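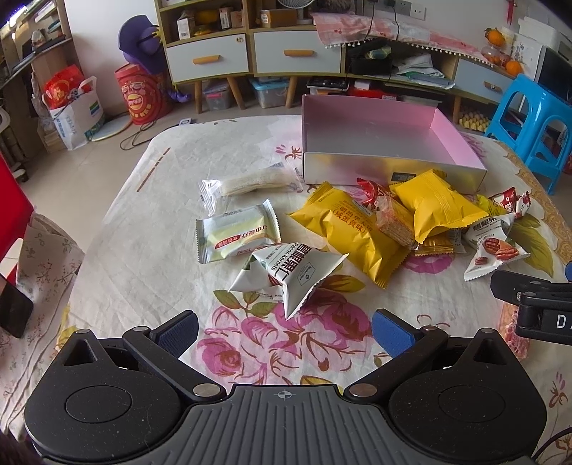 Photo: Rekha Kaimal

Emcombe Makers Help > Robots and automation > Grippers
Viewed 1272 times

Hand-held two-finger gripper squirts snack bags out of its jaws. Pads, linkage or me?

Asked 16/02/2020 by rekha_k

I have built a pair of hand-held grippers, one for each hand, with the same fingers that will eventually go on an arm if I ever finish the arm. The plan is to work out the grasping while my own wrist is still doing the steering. Squeeze the handle, linkage swings, two pads come together. Black housings, grey ribbed plate up the middle, metal pins at the pivots. It looks like I know what I'm doing, which has been misleading for everyone.

The job is picking up packaged snacks and putting them in a shallow open box. I started on the table and have since moved to the rug.

Small firm things are no trouble. The wafer block goes in every time. The long thin packets are fine if I take them across the middle. What I can't do reliably is anything with air in it. The big yellow bags are the worst: the jaws close, the bag bulges, and it slides forward out of the pads like a bar of soap. The pyramid-shaped packet of pecan kernels behaves about the same, except that it also rolls over first.

Things I have tried:

Squeezing harder. Faster soap.
Squeezing softer. Bag stays put, on the table, while I lift the gripper away from it.
Wiping the pads with alcohol. Helped for an evening.
A second layer of grip tape. Peeled at the front corner and is now attached to my sleeve.

The pads have a textured face already and are 18 mm wide. They toe in toward each other when the jaws are open. I assumed that was good, like cupped hands. Both grippers do the same thing, so I don't think it's one bad print.

Rug setup below, in case the surface matters. I thought a soft floor would let me push down a bit and get under the bags. It has mostly given the bags somewhere to hide.

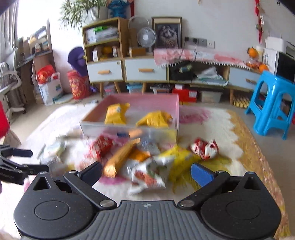 Rug version. Two yellow bags in the box, the rest still out front.

Should I be buying softer pads, or redoing the linkage?

3 answers

shenoy_bench
Accepted answer

Linkage first. Pads second, and cheap ones.

You say the pads toe in when the jaws are open. Fine, plenty of designs do. What you need to know is where they point when they're closed down onto a bag. Put a bit of card between the pads at the width of a squashed bag and look at it from above. If the fronts are still wide apart and the backs are touching the card, you have built a wedge, and a wedge pushes things out the open end. A firm little block doesn't care because you only catch it at one spot. A bag full of air cares a lot.

On a single swinging arm the pad is parallel at exactly one opening. You get to choose which one. Mine was set for fully closed, so I was superb at holding nothing. Add a second bar on each side so it becomes a parallelogram, or, if you don't want to reprint, shim behind the pads so they come parallel at bag thickness. I shimmed. It took an evening and some cereal box.

Then check for slop at the pivot screws. Hold one finger still and wiggle the other. If the tip moves before the handle does, fix that before you spend any money.

For pads, closed-cell foam under a thin rubber skin. The foam lets the bag dent into it.

Also, take the bag by the crimped end. There's no air in the seam. I know that feels like cheating.

rekha_k, in reply
Card test done. Wedge. Quite a good wedge. I've shimmed the right-hand one and did over 210 picks with it this week, and the yellow bags mostly go in the box now. Not the pyramid. Leaving the left-hand one as it was so I have something to feel superior to.

shenoy_bench, in reply
For the pyramid, go for an edge. Or eat it.

erley_tom

I had this with a Brokham kit and just bought stronger springs and it was fine. Didn't have to mess with any shims. I was picking up wooden blocks though so maybe not the same.

pushrod147

Agree with the accepted answer, but one more thing on the rug. Fluffy pile gets between the pad and the packet and you end up gripping rug. Go back to the table while you tune the fingers, then try the rug again when you can trust them. I'd pull the tablecloth tight too - mine used to ride up with the packet and I spent most of a September blaming the pads.

If the grip tape keeps peeling, wrap it round the front edge and stick it down on the back face.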